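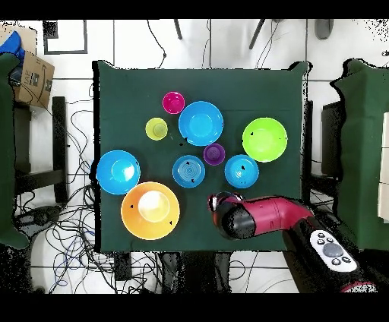
Tsutomu Murakami considers that the Ouali gripper should be judged on thin rims alone, as the large bowls flatter any finger that opens wide enough. His remark is entered and the order of trials amended.

Notebook Home Previous Next Grippers Arms

19 Dec 2020
Gripper comparison, Ouali against Dekora. Bowls and cups on the green cloth, same arm for both. Controller: Unavov, speed limit left at the September value.

Ouali: 141 grasps attempted. Four faults, all on the small cups, where the fingertip met the cloth before closing. Approach height to be raised.
Dekora: not yet mounted. The adapter plate is drilled for the older flange.

The log stops at line 803; the controller buffer is set to 800 and the last three lines were entered by hand. Cable run on the floor to be tied before the next session.

Comments
Danatden fingers have the same trouble on cloth. Try a shallower wrist angle first.
Please record closing force for the orange bowl separately.
Adapter drawing is in the shared folder, second revision.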